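Sunday, July 8, 2018
Trelley arm, bench 2, wiring and wrist servo

Good day on the arm! The wrist servo had been buzzing at rest since the Kasilcombe demo, so I pulled it, and two teeth on the output gear were chewed up. Swapped in the last Matura spare (we need to order more before August). Re-centered the horn with the arm parked upright, then ran 200 slow open/close cycles and 200 wrist rolls. Not a single stall in all 400, and it's so quiet now!

Also went over the wiring. The red/black pair at the elbow was rubbing on the link, so it now runs down the side with a black tie holding it near the joint. Leave the slack loop at the wrist alone, please, it needs every bit of it at full roll.

Zero offset for the wrist is 346, saved in the Michiels config. The old value is commented out underneath.

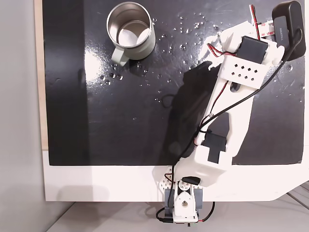
Next up is the mug and droplets routine on the black surface. I want 8 clean passes in a row before anyone touches the speed setting. Glare off the black is still a pain for the vision side, so try the lamp lower first. Keep a rag handy, and keep drips well away from the base plugs.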